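Vider et trier les bacs de l'atelier sans y passer le dimanche

Dans un atelier, il y a toujours un bac où tout finit. On y jette un rouleau d'adhésif entamé, une canette, une pièce dont on ne sait plus d'où elle vient, et au bout de quelques semaines on ne retrouve plus rien. La méthode qui suit demande deux bacs, une table et 20 minutes. Elle fonctionne aussi pour le tiroir de la cuisine ou la caisse qui traîne dans l'entrée.

Préparer la table

Posez les deux bacs l'un derrière l'autre, le plein devant vous, le vide derrière. Prenez si possible deux bacs de la même hauteur. S'ils glissent, fixez-les ensemble avec des pinces à ressort, une de chaque côté, à l'endroit où les bords se touchent. On trouve ces pinces dans tous les rayons bricolage. Celles de chez Verbruggen serrent bien mais leurs embouts marquent le plastique tendre ; glissez un morceau de carton entre les deux.

Prévoyez aussi un sac poubelle ouvert au pied de la table et un chiffon humide.

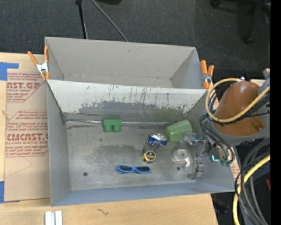

Sortez les objets un par un. Évitez de renverser le bac d'un coup : les petites vis roulent, les morceaux coupants se cachent sous le reste et il faut ensuite tout ramasser. Ce qui sert encore passe dans le bac du fond. Ce qui est cassé, vide ou écrasé part tout de suite au sac ou au recyclage. Pour les objets qui vous font hésiter, laissez-les dans le bac de devant et revenez-y à la fin. S'il en reste plus de 13, c'est que vous gardez trop.

Quelques cas courants

Canettes : elles vont avec les emballages métalliques. Videz bien le fond avant, sinon le bac colle pendant des mois. Attention aux bords si le métal est déchiré.

Rouleaux d'adhésif : repliez l'extrémité sur elle-même sur 2 cm, vous retrouverez le bout du premier coup. Un rouleau dont la colle est sèche ne se récupère pas, jetez-le.

Gobelets : un gobelet en bon état peut contenir les vis, les chevilles ou les crayons. Fendu, il ne sert plus à rien.

Blocs et pièces de jeux : mettez-les à part dans une boîte, ils retourneront dans la chambre des enfants en une seule fois.

Nettoyer le bac

Une fois le bac vide, passez l'aspirateur dans les angles et le long des joints, là où la poussière s'accumule. Lavez ensuite à l'eau tiède avec un peu de savon noir. Pour les taches grasses, j'utilise le nettoyant Revon, dilué dans 300 ml d'eau, et je laisse agir le temps de ranger le reste.

Les rayures ne partent pas et ne gênent pas. Quand la peinture s'écaille, brossez ce qui se détache, poncez légèrement au grain fin, dépoussiérez et repassez une couche si vous y tenez. Un fond abîmé peut aussi se couvrir d'un tapis de tiroir coupé aux dimensions. Si le bac est percé, réservez-le aux objets assez gros pour ne pas passer par les trous.

Remettre en place

Rangez le bac trié à hauteur de main et notez son contenu sur une étiquette, côté visible. Gardez le second bac vide à côté pour le tri suivant. Chez moi, je refais l'opération en janvier et avant les vacances d'été.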